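Small arm for bagging soft items, what should I budget besides the arm?

Posted in Equipment and Purchasing

Tsion Kahsay

We run a small gift and toy mail order business and I have been asked to put together a budget for one robot arm to load cloth bags. The orders are mostly small soft goods, play fruit, balls and that kind of thing, and each one goes into a canvas bag before it goes into a box. Right now two people do this by hand on the same shift.

I have one quote so far, from a reseller called Kenix. The arm itself is a separate line that I am still negotiating, so leave that out. What I would like help with is the rest of the quote:

Gripper, parallel, two fingers: $2,343
Mounting plate, cables and stand: $1,042
Setup and training: "to be discussed"

My boss wants one total by the end of March and I don't know what belongs in it. Is the gripper price normal? Do I need a camera on top of this? And how much should I hold back for things that are not on the quote?

We have space for a table against the wall near the packing line. Power is there, compressed air is not. We have 52 different products but they are all small enough to hold in one hand.

Milovan Vukčević

$2,343 is fine for an electric gripper. Get the electric one, because you have no air. Yes, you need a camera. Don't forget shipping, they never put it on the first quote.

Natnael Yimer

I went through this for a packing job a bit like yours, so I'll go line by line.

The gripper price is not what I would worry about. Ask Kenix what fingers come with it. Stock fingers are usually hard and angular and made for boxes and metal parts. They will hold a soft ball, but you should plan on trying at least one other set with softer pads. We ended up with 2 extra sets from a shop called Mornari and used only one of them. Finger sets are cheap next to everything else, but they take weeks to arrive, so order them with the gripper.

The stand line looks low to me if it includes the stand itself. Ask whether it is a real floor stand or just a plate that bolts to a table you already own. If it bolts to your table, price a heavier table. Ours shook and we had to replace it in the second month.

Then there is the bag. When I was planning, I put all my attention on picking things up and almost none on where they were going. Rigid bins are easy. Cloth bags fold in on themselves and the handles go wherever they like.

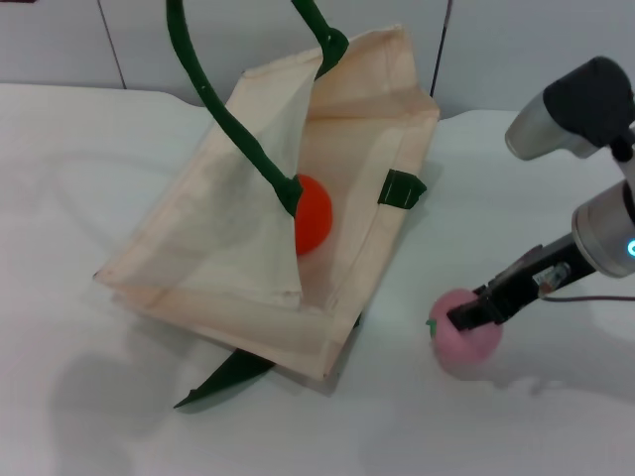
Mesfin Beyene wants to know why you wouldn't just buy a bag holder and be done with it, as every hand packing station he has used had a wire frame that kept the mouth of the bag open.

He is right, and that should be its own line in the budget. A plain canvas bag laid on a table can have its front panel pushed up over part of the opening and a handle curving across the middle. A person moves the cloth out of the way with the other hand. One arm doesn't have another hand. So you either buy a holder, or you buy a second arm, or you pay someone to stand there and open bags, and the holder costs the least by a long way. Have it made for your own bag size. Ochoa made ours from bent rod after I sent them two sample bags. Send them with the handles on, as they need to see where the handles hang.

On the camera, yes, if the items arrive in any old position. If you can feed them down a chute so that each one stops in the same spot, you can put it off for the first year. I would still get a price now so it's in the total.

For setup, don't sign anything that says "to be discussed." Get a number of days and a day rate. Ask what happens if your 52 products don't all work at the end of those days. I would start with the ten that sell best and write that list into the order.

For the amount to hold back, I used a fifth of the whole project, arm included, and spent nearly all of it — mostly on the table, the bag holder and a guard we hadn't planned for.

Tsion Kahsay

Thank you, this is more than I had. I wrote to Kenix this morning and the $1,042 is for a plate only, no stand, so that line is going up. I've added lines for a bag holder, spare fingers, a table and a fixed number of setup days. I am also asking Stimemov for a second quote on the gripper and camera together.

Does anyone have a rough price for the guard? Our table would be right next to where people walk.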